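Speaker notes – "Do You Need to Rest the Batter?"
Aksel Ravn, Mendton Home Cooks evening, July

Start with the pancake question. Ask who rests their batter. Most hands will go up. Then ask who has ever tried it both ways on the same morning. Wait.

My grandmother rested hers for 20 minutes and so did I, for years. The usual story is that the flour soaks up the milk and the gluten relaxes. Fine. I wanted to know if I could taste it.

What I did: one bowl, 239 grams of flour, split in half once mixed. First half went straight in the pan. Second half sat on the counter. Same pan, same butter, same burner. Fed both to my family in Hunilby without saying which was which. My son liked the rested ones. My wife liked the others. I couldn't tell.

Don't oversell this. It's 2 batches and three people. Somebody will point that out, and they'll be right.

Crepes are another matter – mine tore less after a rest, and I've seen it enough times to believe it. Say so early or the crepe people stop listening.

Now the overnight recipes. Be blunt. If a recipe wants yeast, it needs the time. If it's baking powder, ask what the night in the fridge is for. I have asked, and mostly I hear "flavor." 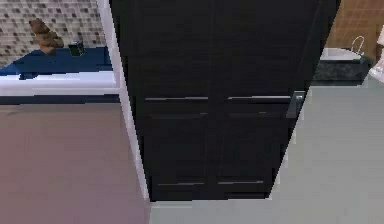
Same goes for the special bowl. Flilex sells one with a lid for resting batter. I put a plate on mine.

Pass out the recipe here. Mention the buttermilk swap. Leave ten minutes for arguing.

Contact: Mendton Home Cooks | © All rights reserved | Back to top

Comments

Bodin: My waffles are definitely lighter after an hour. Try it with waffles before you tell people to skip it.

pan_and_butter: Made both kinds for the kids. They asked for more syrup.

Lottie R: What heat were you using? I think that matters more than any of this.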